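Clumelura, two months in

Clumelura is a grasp-ranking method you bolt onto an existing policy. It proposes grasps, argues with itself, then picks one. We ran it in simulation for 1,582 episodes on our Grimport kitchen scenes, where the clutter follows no known recipe. A mug, a tomato, a rock, a lifebuoy: dinner is served.

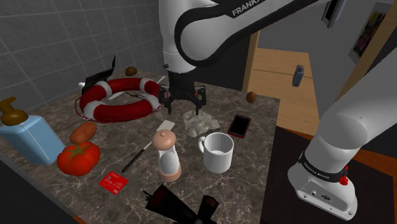
What it got right

Lumpy things. It beat Byun, our old baseline, on 773 episodes and tied most of the others. Setup took an afternoon — two, counting the config file.

What grated

Flat things. Phones and cards score badly, and the ranker sulks by proposing the same grasp again. The docs say to see Clolamance for tuning. Clolamance says to see the docs.

Four stars for rocks, two for cards.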